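Second-hand table wobbles and the bolts don't match — replace or leave?

Isla Dow
I bought a large white table in August from an office clearance in Plarncombe. It came in pieces, with the hardware in an envelope. The top is fine, but the frame rocks when anyone leans on it. Some of the bolts go in a few turns and then stop dead. Others go all the way and never tighten. The seller has moved and I have no instructions. Paid 87 pounds, so I don't want to spend much more. Can I buy a bag of bolts and start again, or will I ruin the threads?

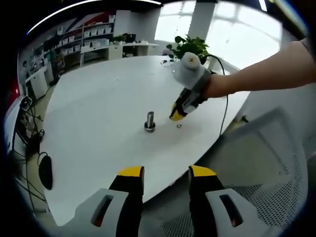

I have a set of Allen keys and a small adjustable spanner. The floor is level, as far as I can tell, and the rocking is the same wherever I put it.

Tarun Ahuja
Don't force the ones that stop. It sounds like two sizes have been mixed up, probably when the table was last moved. Sort them first.

Lay everything out on something pale and flat and pair up the parts that look the same. Stand the short thick pieces on end so they don't roll. Then try each bolt by hand, without a key. A bolt in the right hole should turn easily for at least four full turns. If it binds before that, take it out and try another. 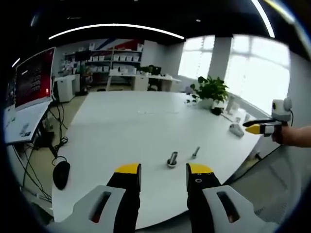

Most office tables of that kind use M6 or M8. Measure across the outside of the thread with a ruler — a 6 mm bolt will rattle in an M8 hole and never grip, and that matches what you describe. Check the length too. One that is too long will bottom out before the head is tight, and a washer under it often cures that.

When you put it back together:

1. Turn the top face down on a blanket.
2. Fit every bolt loosely, all the way round.
3. Stand the table up and let it settle on the floor.
4. Tighten each one a little at a time, working from corner to corner. 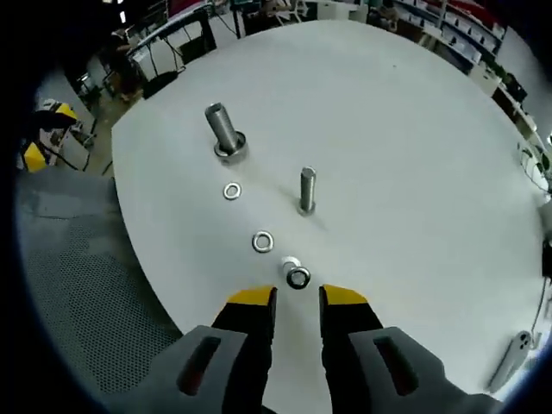 5. Check them again after a week.

Dumitrescu
Just glue it. Did mine years ago, never moved since.

Comments

Kesier: Please don't glue it, you will never get it through a door again.

Isla Dow: Sorted them last night and Tarun was right, two sizes. Three were in the wrong holes. Still a slight rock at one end, so I'll try washers.

Collance: Try the feet as well. Mine screw in and out and one had dropped.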